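3.2 Storage conditions and sampling

Cured onions of two varieties, Callomska and Tromau, were obtained from a single grower at Dursun. The crop had been lifted in dry weather and cured under cover for 15 days before delivery. Bulbs with split skins, thick necks or visible mould at the base were rejected on arrival. The remaining 776 bulbs were weighed one by one, marked on the outer skin with a wax pencil and divided between the two stores so that the mean bulb weight in each was the same for both varieties.

Store A was an unheated brick outbuilding with louvred vents on the north wall. Store B was held at 2 °C by a refrigeration unit with a separate fan for air movement. Relative humidity was logged in both stores with sensors placed at shelf height, and the sensors were swapped between stores halfway through the trial to guard against drift.

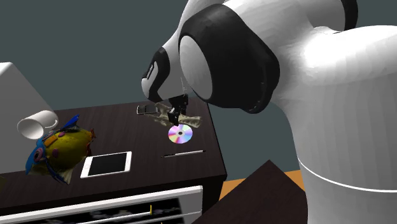 Weight loss was taken as the difference between the weight at entry and the weight at each inspection, expressed as a share of the entry weight. Loose outer skin shed during storage was weighed with the bulb it came from. Where a skin could not be matched to a bulb it was left out of the record, and this affected Tromau more than Callomska, as the skins of the former are thinner and part more easily at the neck.

Sprouting was scored by eye. A bulb was counted as sprouted once green tissue stood clear of the neck. Internal sprouting was assessed on a separate sample of 34 bulbs of each variety, cut lengthwise in December and again at the close of the trial. All cutting and scoring was done by Sidra Durrani to keep the standard constant - an earlier trial at Plumeo had used three scorers, and their results for neck rot could not be pooled.

Rot was recorded as present or absent, with the position noted as neck, shoulder or base. Affected bulbs were removed at once and their last sound weight was carried forward. Bulbs touching an affected bulb were wiped, returned to their place and marked a second time, so that spread by contact could be separated from rot already present at harvest.

Figure 2. Simulated view of a dark brown wooden box with an orange-tan tabletop beyond.
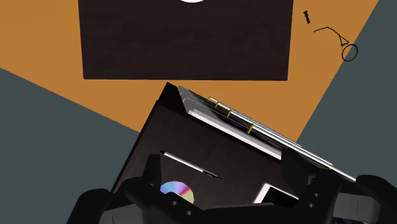 3.3 Statistical treatment

Weight loss was compared between stores by analysis of variance, with variety and store as fixed factors and entry weight as a covariate. Sprouting and rot were treated as yes-or-no outcomes and fitted by logistic regression. Bulbs removed for rot were kept in the sprouting analysis up to the date of removal and treated as censored after it. Differences were taken as significant at the five per cent level.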